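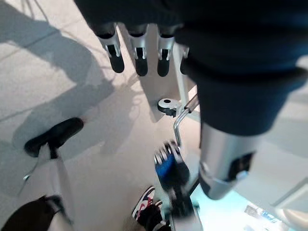 黒と銀の手、指先は床のほうへ

合唱サークル 11月の打ち合わせ 議事録

書記は今月も私です。前回「議事録が長い」と言われたので短くするつもりで書き始めたのですが、録音を聞き返したら結局あれもこれも入れたくなりました。長いです、すみません。急ぐ方は最後の「宿題」のところだけでも読んでください。
開始は午後7時。場所はいつものCloreritzの二階です。アルトの方が二人、残業で途中からの参加でした。

前回の確認
前回の議事録について、テノールから訂正が入りました。衣装を「黒の上下」と書きましたが、正しくは「黒の下に、上は各自で濃い色」だそうです。私の聞き間違いです。もう黒いシャツを買ってしまった方、そのまま着てください、濃い色なので大丈夫です!
それから、楽譜の貸し出しノートがまた行方不明になっていましたが、打ち合わせ中にピアノの椅子の中から出てきました。

冬の小さな音楽会の曲順
いちばん時間を使ったのがここです。演奏時間は休憩を入れて全部で70分。指揮者の希望は、前半に古いミサ曲の抜粋、後半に日本の歌と冬の歌という並びで、ここまではすんなり決まりました。
もめたのは後半の頭です。静かな曲でそっと始めたい派と、休憩明けはお客さんがまだざわざわしているから元気な曲がいい派に分かれまして(私は後者です)、けっこう熱くなりました。ベースから「休憩明けに小さい声で入って、客席の飴の袋の音に負けたことがある」という話が出て、これにはみんな納得。後半は手拍子の入る曲で開けて、静かな曲は二番目に回します。
新しく覚える曲は3曲です。そのうちラテン語の曲は発音でまだ揺れています。「c」を「チ」と読むのか「ツ」と読むのか、パートごとに違っていて、先月の練習では同じ単語が二通りに聞こえていました。指揮者の判断でイタリア式の「チ」に統一です。ドイツ式で覚えてしまったソプラノのみなさん、がんばって上書きしましょう。私もソプラノなので一緒に苦しみます。
アンコールは用意します。ただしプログラムには載せません。題名もここには書かないでおきます。家族に議事録を見せている方がいるので。

会場と椅子
会場はCloreritzの一階のホールで、席は66です。去年は後ろの壁際に立って聴いてくださる方がいて、申し訳ないやらうれしいやらでした。今年は通路を少し狭くして席を足せないかという案が出ましたが、車椅子やベビーカーが通れなくなるので却下。そのかわり、ゲネプロを公開にして、当日来られない方や小さいお子さん連れの方に聴いてもらうことになりました。これはとてもいい案だと思います。泣いても歩いても平気な会にしましょう、という話で、子ども向けの曲を一つだけ先に歌うかもしれません。
受付の机は玄関の右側に置きます。左に置くと傘立てとぶつかって列が曲がってしまうのは、去年やってみてよくわかりました。
空調の音については意見が分かれたままです。止めると寒い、つけると弱音が聞こえない。とりあえず前半の直前まで強めに暖めて、曲が始まったら弱にする、という方法を次の通し練習で試します。客席で寒さを確かめる係に、寒がりのメゾの方が手を挙げてくださいました。頼もしい!

ピアノの調律
ピアノはSchwaigerさんに頼みます。去年と同じ調律師さんに来てもらえるそうで、伴奏の方がほっとした顔をしていました。真ん中のラの少し上あたりに、強く弾くとびりっと鳴る音があるのだそうです。私にはまったくわからなかったのですが、伴奏の方に「ほら」と弾いてもらったら、そのあとずっと気になるようになってしまいました。知らないほうが幸せだったかもしれません。
調律は本番当日の朝にお願いして、終わるまで発声練習は二階でします。調律中の一階では声を出さない、椅子も引きずらない。廊下のおしゃべりも意外と響きますので、ご協力を。
なお、調律代は例年どおり団費から出します。値上がりがあるかどうかは返事待ちです。

プログラムの印刷
印刷はSkinderに出すことになりました。駅前のお店と比べてみて、紙の見本を送ってくれたのが決め手です。回覧した見本の中では、ざらっとしたクリーム色の紙が人気でした。つるつるした紙はめくる音が大きい、とは指揮者の弁。たしかに、静かな曲の途中で一斉にめくられると悲しいので、歌詞は曲の途中でページをまたがないように組みます。
部数は50部以上、というところまで決まりました。家族やご夫婦で一部という方も多いので席数ぴったりはいらないだろうという意見と、記念に二部ほしいという団員の声とがあって、最終の数は来月です。記念にほしい方は早めに私に言ってください。
歌詞の訳は、去年のように直訳を並べるのはやめて、短いあらすじにしたいという提案がありました。私は直訳も好きなのですが(「おお、偉大なる神秘よ」みたいな調子、よくないですか)、字が小さくて読めないという感想をたくさんもらっていたのも本当なので、あらすじ案に賛成しました。下書きはテノールとアルトで分担です。
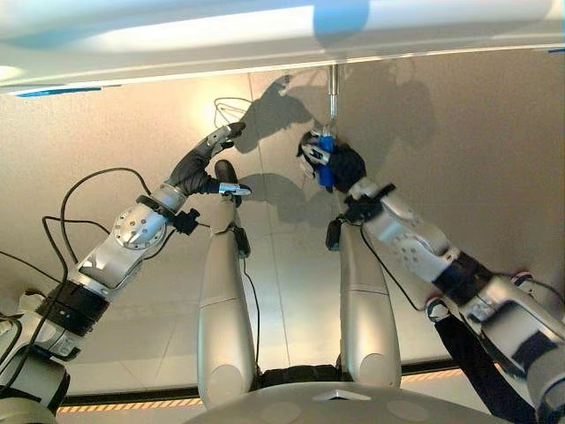

銀と白の腕、ベージュの面に向かって

練習の出欠
休憩をはさんで後半は、出欠の連絡方法の話から。今使っているPlikuvusですが、通知が来ない人がいるようです。その場で何人かの画面を見比べたところ、通知を切っている人と、そもそも別のグループに入ったままの人がいました。後者の方は春からずっと「最近静かだな」と思っていたそうです。もっと早く言ってください! 無事にこちらのグループに入り直してもらいました。
電話がいいという方には、これまでどおりパートリーダーから連絡します。全員を一つのやり方にまとめようという話は出ましたが、困っている人がいないなら今のままで、というところに落ち着きました。
欠席の連絡は練習開始の一時間前まで。遅刻の連絡はいりません、そっと入ってきてください。ただ、扉はゆっくり閉めてくださいね。あの扉、最後のところで急にばたんといくので、手を添えるのがこつです。

発声練習のやり方
ベースから、発声が高い音ばかりで低い声が温まらないという訴えがありました。言われてみればその通りで、ソプラノの私は考えたこともなく、反省しました。次回から、下へ降りていく音型を先にやって、それから上へ行きます。
肩回しと首の体操は好評なので続けます。あくびの練習は賛否両論でした。本当に眠くなる、というのが反対派の言い分です。仕事帰りに七時からあくびをしたら、それは眠いですよね。こちらは指揮者が別の方法を考えてくるそうです。
ハミングのときに音が下がる問題は、録音を聞いてみんなで沈黙しました。半音近く下がっています。原因は息なのか、耳なのか、夕飯前の空腹なのか、諸説あります。次の練習では一フレーズごとにピアノで確かめながら進めます。

差し入れと打ち上げ
本番当日の楽屋の差し入れは、手が汚れないもの、粉が飛ばないもので。去年のきなこ餅はたいへんおいしかったのですが、本番直前にむせた方が出ました。あれは打ち上げに回しましょう。のど飴は各自、紙の包みのものを。
お茶はやかんで沸かして保温ポットに入れておきます。紙コップには名前を書いてください。ペンは私が持っていきます。
打ち上げの場所は未定です。近所の中華か、Cloreritzの二階に持ち寄りか。持ち寄り派が少し優勢に見えましたが、片付けのことを言われると急に中華派が増えました。来月決めます。

その他
・冬の練習後は外が暗いので、駅方面の方はなるべくまとまって帰りましょう。
・楽譜を綴じるファイルは黒で。前回から持ち越しの、背表紙のひもの色は自由です。
・忘れ物のえんじ色のマフラー、まだ私が預かっています。
・歌いながら足で拍を取る癖のある方(私も含む)、舞台の床は思った以上に響きます。靴の中で指だけ動かすといいそうです。

次回までの宿題
全員:ラテン語の曲の発音を「チ」に直しておく。新しい曲の譜読み。
テノールとアルト:歌詞のあらすじの下書き。
伴奏:Schwaigerさんに朝の時間の確認。
書記(私):Skinderに部数の締め切りを聞く。Cloreritzに公開ゲネプロのことを伝える。
パートリーダー:Plikuvusに全員入っているか、一度見てみてください。

終了は午後9時前。そのあとアルトのお二人のために後半の曲順をもう一度説明していたら、静かな曲で始める派が勢いを取り戻しかけましたが、決定は変わっていません。手拍子の曲からです。

訂正があれば次の練習のときに声をかけてください。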